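Sheehan to put two-basin sinks and roll-up racks in every Prelham kitchen

24 November 2022

Kitchen fit-out company Sheehan has settled the washing-up area for the Prelham apartments, with a double stainless steel sink and a roll-up drying rack to be supplied as standard in all 921 homes. The first kitchens will be handed over in December.

The decision replaces an earlier layout that had a single large bowl and a fixed draining board pressed into the steel beside it. Under the new layout the draining board goes, the benchtop runs right up to the edge of the sink, and dishes drain over the smaller of two basins.

Sheehan was appointed to the Prelham project to fit out kitchens, laundries and pantries. The sink is the last part of the kitchen package to be confirmed. Cupboards, drawers and benchtops were signed off earlier in the year and are not affected by the change.

What is changing

Each kitchen will have one larger basin on the left and one smaller basin on the right, with a steel divider between them and a flat deck along the back for the tap. The larger basin is meant for washing up and for soaking oven trays and pots. The smaller one is for rinsing, for draining, and for tipping out the end of a cup of tea when the other side is full of suds.

The tap is a tall gooseneck mixer with a lever on the side. It stands between the basins and the spout swings to either one. The height was chosen so that a stockpot can be filled in the sink without being tilted.

The drying rack is the Plurik, supplied by Fover. It is made of parallel metal rods held between two dark grey end strips and it lies front to back over the right-hand basin. When the dishes are done it can be rolled up and put in the drawer under the bench, or left where it is. It can also take a colander, a tray of seedlings or a bag of frozen peas while they thaw, and it gives a place to put down a wet chopping board.

Benchtops are white throughout. Behind the sink, residents have a choice of splashback, including a white marble with soft grey veining, which has been the most requested so far. Handles and cupboard colours are unchanged from the brochure.

Why the draining board was dropped

Sheehan asked residents in 12 existing households how they washed up and where they put things afterwards. All of them had a dishwasher. All of them also washed something by hand on most days, usually a frying pan, a good knife, lunch containers and whatever was wanted again before the next load.

The fixed draining boards in those homes were mostly being used for something else. There were kettles on them, bread bins, fruit bowls and piles of mail. The dishes themselves were on a tea towel on the benchtop, or in a wire rack that stayed out all week and left a ring of scale on the bench.

Most people said they would like the bench space back. Several asked for somewhere to drain things that could be put away when visitors came. Two households had already bought a roll-up rack of their own and laid it over a single bowl, where it covered half the sink and had to be lifted off each time a large pot needed washing.

A second basin deals with that problem. The rack can stay over the small side all day and the large side is still free. Water from the plates runs straight into the basin and down the drain, and there is no tray underneath to empty or to go slimy at the corners.

The trade-off is width. A double sink takes up more of the cabinet run than a single bowl, though less than a single bowl with a draining board beside it. In the Prelham kitchens the difference goes to the bench on the right of the sink, which is where most of the chopping and serving up is done.

Sheehan looked at four rack sizes before choosing the one that will be supplied. The widest overlapped the divider and got in the way of the tap. The narrowest left a gap big enough to lose a teaspoon down. The size selected fills most of the width of the right-hand basin and leaves enough room at the side to get a glass under the water.

Using and looking after the rack

A printed card will be left in the top drawer of each kitchen at handover. It covers the following points.

Lay the rack with the end strips resting on the front and back of the basin and the rods pointing towards you. Dinner plates can lie flat or be propped at a tilt. They dry faster at a tilt.

Put the heaviest things down first and keep them towards the end strips. The rack will take a full cast iron pan, but it is easier to lift the pan off if it isn't surrounded by glasses.

Wash the rods with dishwashing liquid and a soft brush every week or so. In hard water areas, wipe them with a cloth dampened with white vinegar and rinse well. Steel wool will scratch them, and the scratches hold tea stains.

Hot trays straight out of the oven should go on the cooktop or a trivet. The end strips are not made for that kind of heat and may mark.

Dry the rack before rolling it up if it is going into the drawer. If it is staying out, no drying is needed.

Brushed steel basins will pick up fine scratches in the first few months and then settle to an even finish. A rubber mat is not recommended, as grit gets trapped under it. Wipe along the creases at the corners of the basin when cleaning up, especially after rice or flour.

The drain strainer in the large basin should be emptied into the food scraps bin after each wash. Replacement strainers can be ordered through the building office.

Timing and handover

The first stage of Prelham kitchens will be handed over in December, beginning with the ground floor homes on the garden side. Residents in that stage have been sent a letter with their handover time and a list of what will be in the kitchen on the day – sink, tap, strainers, rack, and the spare hinge kit for the cupboards.

Residents who had already chosen the single bowl from the earlier brochure can keep it if they wish. They need to let the building office know before their cabinets are cut. There is no charge either way, and a rack will still be supplied, although it will sit differently over a single bowl.

People who would like the basins reversed, with the small one on the left, should raise this at their first meeting. It can be done in most floor plans. It can't be done in the corner kitchens, where the dishwasher door would open across the front of the cupboard under the sink.

The kitchens shown to residents have the sink, tap and rack fitted so that people can try them. Residents are welcome to bring their own plates and pots to check the fit, and a number have done so. The most common surprise has been a large roasting pan, which goes into the left basin on the diagonal but not square. Sheehan suggests that anyone with an especially big pan or preserving kettle bring it along.

About the package

Sheehan designs and installs kitchens, laundries and storage for apartment buildings and townhouses. The Prelham fit-out includes benchtops, cabinets, sinks and taps, pantry shelving and laundry tubs. Appliances are being supplied under a separate contract.

Fover supplies sink accessories to builders and fit-out companies. The Plurik rack will be delivered to Prelham flat in cardboard sleeves, and the sleeves will be collected for recycling at handover.

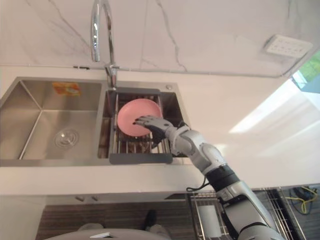
Drying rack at the right-hand basin, with a plate on it. 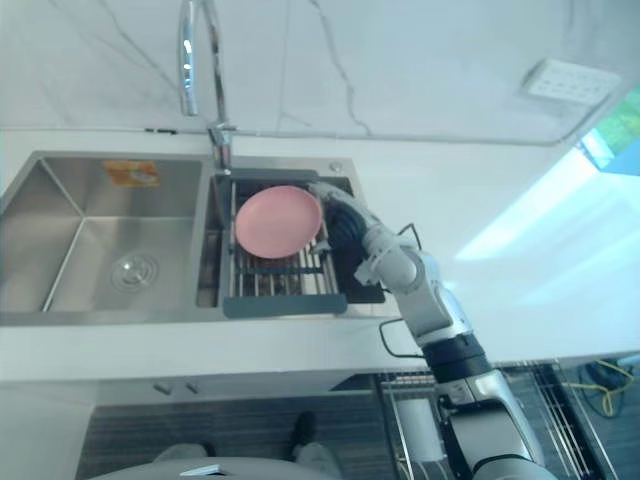 Luzius Leitner said the old draining board had been the one part of the kitchen that was never discussed at the early meetings and then came up at every meeting afterwards. "I have washed up next to a fixed board for most of my life and I always ended up piling things on it that had nothing to do with dishes," Leitner said. "I would have the small basin. My only question was whether the rack would be a nuisance to clean, and I am still a bit cautious about that. I'd want to see it after a winter of porridge bowls."

Leitner added that the larger basin should have been in the brochure from the start, and asked that the care card be printed in bigger type.

Recent releases

Prelham pantry shelving: revised depths
Cupboard handles and colours confirmed
Laundry tubs and hanging rails for smaller apartments
Choosing a splashback: notes for residents

Media contact: Sheehan communications office | © Sheehan 2022. All rights reserved. | Back to top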